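Home / Travel / Household Tips / Before You Fly

Closing Up the House Before a Long Flight: Water, Power and the Carry-On

Most advice for air travelers starts at the check-in counter. The items below cover the day before departure, when the house has to be left in a state that will not cause trouble if the return flight is delayed or rebooked. The order matters in a few places and is noted where it does.

Water supply

Close the main shutoff valve after the last load of laundry and the last shower. A lever valve is closed when the handle sits at a right angle to the pipe. A round gate valve turns clockwise; stop when it meets firm resistance and do not force it further. Old gate valves sometimes fail to close completely, so test by opening the lowest faucet in the house. Flow should drop to nothing within a few minutes.

If the water heater has a vacation setting, use it. If it does not, turn a gas unit to its lowest mark and switch an electric unit off at the breaker. Do not drain the tank for an ordinary trip. In freezing weather leave the heating on and open the cabinet doors under any sink on an outside wall.

Homes with a fire sprinkler system need a separate check. In some houses the sprinklers are fed from the domestic line, and closing the main valve will disable them. Close the branch valves to the fixtures instead.

Bathroom sink

Clean the basin the evening before, using a drop of dish soap and a soft cloth. Scouring powder dulls a glossy surface. Lift out the stopper if it is removable, clear any hair, and rinse. Run the faucet for a short time to refill the trap, which holds back sewer gas. For an absence of a month or more, pour a tablespoon of cooking oil into the drain last. It floats on the water and slows evaporation.

Mineral deposits on a chrome spout come off with a cloth dampened with diluted vinegar, left in place for 5 minutes and rinsed well. Do not use vinegar on natural stone.

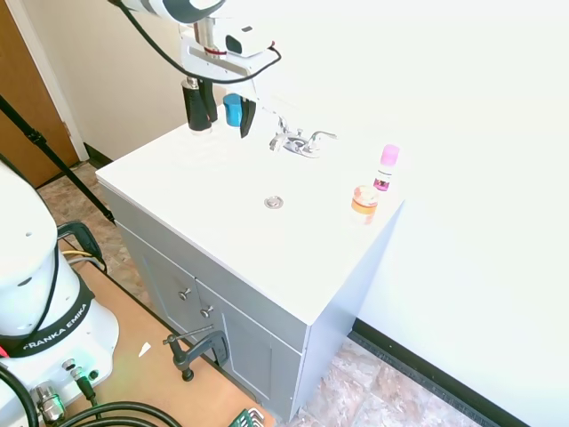
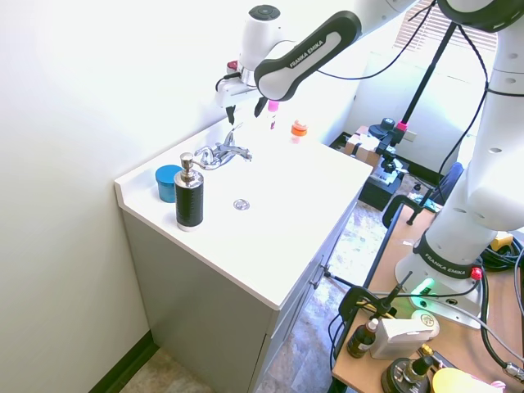

Bathroom vanity with a white countertop.

Toiletries

Pack liquids from the vanity only after the sink is clean, so that nothing has to be taken out again. Fill travel bottles to four-fifths. Cabin pressure drops during the climb and the air left in a bottle expands; a full bottle with a flip cap has nowhere to send it except past the seal. Squeeze soft bottles slightly before closing them. Screw caps hold better than flip caps, and a small square of plastic wrap under the cap improves either one.

Limits on liquids differ between airports and change from time to time. Check the rules for every airport on the ticket, including the one used for a connection.

Refrigerator and trash

Remove milk, cut fruit, cooked leftovers and anything open that will not last until a week after the planned return. The extra week covers cancellations. Freeze bread. To detect a power failure, freeze a cup of water, place a coin on the ice and leave it in the freezer. A coin found at the bottom means the contents thawed and should be discarded.

Take the trash out last. Rinse the empty bin and leave the lid open so that it dries.

Electrical

Unplug televisions, chargers, the coffee maker and the toaster. Leave the router on if a thermostat or leak sensor depends on it. Put two lamps on timers with different schedules. The Zorkumeo plug timer used for this page has 3 programs and keeps its settings after a short outage; any mechanical timer will do the same job, but must be reset when power has been lost.

Spare lithium batteries and power banks belong in the cabin bag. Cover exposed terminals with tape. Check the rating printed on the case against the airline's limit before packing.

Weighing the bags

A bathroom scale is accurate enough if used correctly. Set it on a hard floor, weigh yourself, then weigh yourself holding the suitcase, and subtract. Repeat once. Allow a margin of two pounds for the difference between a household scale and the one at the airport.

Documents

Leave a printed itinerary with whoever holds the spare key, along with the location of the main shutoff and the alarm instructions. Write the airline's booking reference on it.

On return

Open the main valve slowly, with one upstairs faucet already open to let air escape. Restore the water heater only after water is running steadily from a hot tap.

Filed under: Travel, Home Maintenance
Rurnerora Household Desk, tip sheet 2915
Next: Storing Hard-Shell Suitcases in a Damp Basement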